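Wilville Server Room Clear-out: the Gallery

Posted 8 October 2023

The shop in Wilville has a back room, and the back room has a rack, and for most of September the rack was being emptied. What follows is the record, minus the dull bits, although opinions will differ on which bits those were. Captions are mine. Complaints can go in the tray by the door, which is also full.

If you only came for the list of what's going cheap, it's at the bottom.

The rack

Bought second-hand from a Madigan office that was closing, and carried up a flight of stairs by people who are no longer asked to carry things. The label on the side says 1405. We have never found 1404, and there's a school of thought that says we shouldn't look.

It held six servers, a tape drive, a shelf of manuals and a fondue set. The fondue set has been claimed.

The cables

Every cable came out with a tag on it, in the neat handwriting of someone who left years ago. The tags say things like "temp" and "do not move (Tues)". We moved them on a Thursday and the phones stayed up, so the blue ones have gone into one tub and the grey ones into another. The yellow ones are in my car for some reason.

The Dresard cases

Three of these, all heavier than they look. Dresard was fond of a thumbscrew and even fonder of a second, hidden thumbscrew behind the first. Lids are off all three now. One lid went back on the wrong case and fits better there, so it's staying.

Dust was about what you'd expect from a room with a carpet. Whoever put carpet in a server room had a colour in mind, and it was mushroom.

The boards

Motherboards are where a clear-out slows to a crawl, mostly on account of people wanting to tell you what each one used to run. This was the payroll, that was the old booking system, and so on until the tea's cold. I've always had a soft spot for the processor socket, the one part of a server that looks as though it was designed by a person who makes good gates. 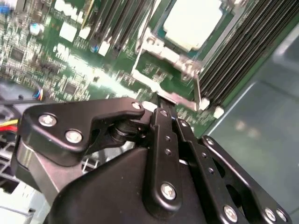
Sockets get more respect in our back room than most of the staff. The fancy end of a server is all very well, but what you're trusting is a stamped silver frame around the processor socket, with a metal retention lever to go with it, set on a big sheet of green board. Treat the lever gently and it'll see you out. Lean on it like a stuck window and you'll be shopping for another board – ask me how I know, or better, don't.

Going cheap

Two of the Dresard cases, with lids, though see above.

The Trallidia tape drive, plus over 300 tapes. Contents unknown, labels optimistic. You take the lot or none.

Grey cables by the tub. Bring your own tub.

The rack itself is not for sale. It's going back in the same corner, and the manuals are already on it.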